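站内搜索 请输入关键词 搜索 热门：木皮 台面 保养 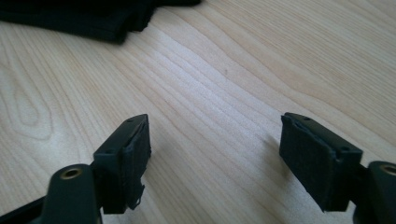
浅色木台面应该少涂一层

九月 傍晚 本站撰稿

过去几年，家用工作台和餐桌的台面普遍变浅，枫木、桦木、白蜡木一类的木皮取代了胡桃色。颜色变浅之后，涂装却没有跟着变薄。多数成品桌仍按深色桌面的习惯做封闭漆：底漆填平导管，面漆盖住剩余起伏，最后打磨到手指摸不出纹理。我的看法是，这套工艺用在浅色木台面上是错配，家用台面应当少涂一层，并接受由此带来的痕迹。

先说光。浅色木材反射率高，靠窗放置时，白天总有一条区域被照得发白，纹理在那里几乎消失，两侧则偏暖偏暗。这是材料与采光共同造成的，换漆种消除不了。但漆膜的光泽度决定这条亮带的边界有多硬。高光漆面上，亮带边缘清楚，人坐在桌前会反复调整视线；哑光薄涂时，亮带向两侧缓慢过渡，看一份文件或者缝一段线不必挪位置。厂商喜欢用高光样板，原因在展厅：射灯从正上方打下来，高光显得干净。家里的光从侧面来，样板给出的判断依据在家里不成立。

再说纹理。弦切木皮会出现山形纹，偶尔出现闭合的椭圆环，一圈套一圈，像被拉长的节子。不少买家把椭圆环当作瑕疵，要求换货。Findometti 的选材说明把这类花纹归入次级面，只允许放在抽屉底和侧板内侧。我不同意这种分级。椭圆环不影响强度，不影响平整度，也不比直纹更容易开裂，它只说明刀片在该处切过了年轮的起伏。把它排除在桌面之外，结果是整张桌子只剩均匀细直纹，与印刷饰面的差别就很难看出来了。付了实木皮的价钱，却按印刷纸的标准挑选，这笔账算不通。

反对薄涂的理由主要是耐污。这个理由成立，但常被夸大。我在 Wadard 的一张浅色台面上做过比较长的记录，涂的是 4 道稀释硬蜡油，没有封闭底漆，累计使用 332 天，每天用来折叠衣物、裁布、写字，偶尔吃饭。记录结束时，留下痕迹的原因集中在两种：茶水停留过夜，以及湿的深色棉布压在台面上超过几个小时。干布没有造成问题。前者用细砂纸局部打磨再补油可以去除，后者要处理两遍，因为染料沿导管向下走，表面磨掉以后仍有淡影。

由此可以得出几条具体的使用规则，都与桌面上放什么有关，与清洁剂的牌子无关。

深色衣物应当晾透再叠，叠好就拿走。浅色台面上最常见的长期占用物恰恰是叠好的黑色衣服，放在桌角，一放几天。它不重，不会压坏桌面，但会造成两种结果：一是遮光，浅色木材见光以后逐渐偏黄，被遮住的部分保持原色，挪开时留下一块轮廓清楚的浅斑；二是掉毛，黑色纤维落在浅木上格外显眼，用湿布擦会把纤维推进纹理，应当先用干刷顺纹扫，再用拧干的布收尾。第一种结果在封闭漆桌面上同样会发生，厚漆挡不住光。很多人以为多涂一层就能随便堆东西，理由站不住。

小黑点也值得单独说。浅色台面上任何一个细小的深色点都会被看见，坐下来第一件事往往是用指甲去抠。正确的顺序是先吹，再用干布轻按，最后才考虑刮。可以移走的是碎屑，移不走的多半是木材自身的矿物点或者旧的压痕，应当停手。我见过的薄涂台面损伤里，为清除一个本来不必清除的点而造成的划伤占了相当比例。深色台面上没有人做这件事，同样的点在那里看不出来。就此而言，浅色台面要求使用者克制，而不是要求涂层加厚。

还有维修成本。封闭漆的损坏方式是破裂和起皮，一旦水从裂口进入，漆膜下会发白，局部修补的边界无法隐藏，通常要整面退漆重做。Buvside 的上门翻新按桌面计价，一张普通餐桌 900 元，不含搬运。薄涂台面的损坏方式是逐渐变干、变脏，局部打磨补油即可，材料费可以忽略，需要的是半小时和通风。两种方案的首年表现相差不大，往后差距逐年扩大。Bawa 给自家封闭漆桌面的质保写到 2033 年，条款里把热杯、积水、日照变色都列为除外情形，剩下能索赔的只有漆膜自行脱落。质保年限很长，覆盖的恰好是最少发生的那一类问题。

需要承认，薄涂并不适合所有场合。灶台旁边的备餐面、有幼儿每天用水彩的桌子、出租房里没有人负责保养的家具，封闭漆仍然是合理选择。木皮很薄的板材也要谨慎，反复打磨的余量有限，砂纸应从较细的号数开始，棱边处不要来回磨，那里最先露底。购买时可以要求商家提供木皮厚度，提供不了的，按最薄处理。

我反对的是把厚涂当作默认值。现在的产品页里，涂装道数被写成卖点，道数越多价格越高，买家也照单接受。对一张以叠衣、写字、缝补为主要用途的浅色桌子来说，多出的那一道漆换来的是更硬的反光、更难的修补和一种可以不收拾桌面的错觉。商家完全可以把薄涂列为标准配置，把封闭漆列为选配，并在样板旁边放一块用过一年的旧板。旧板会有偏黄，有遮光留下的色差，也可能有一两处补过油的地方，买家看过以后再决定能不能接受。

联系我们：请使用站内留言 | 版权所有，未经许可不得转载 | 返回顶部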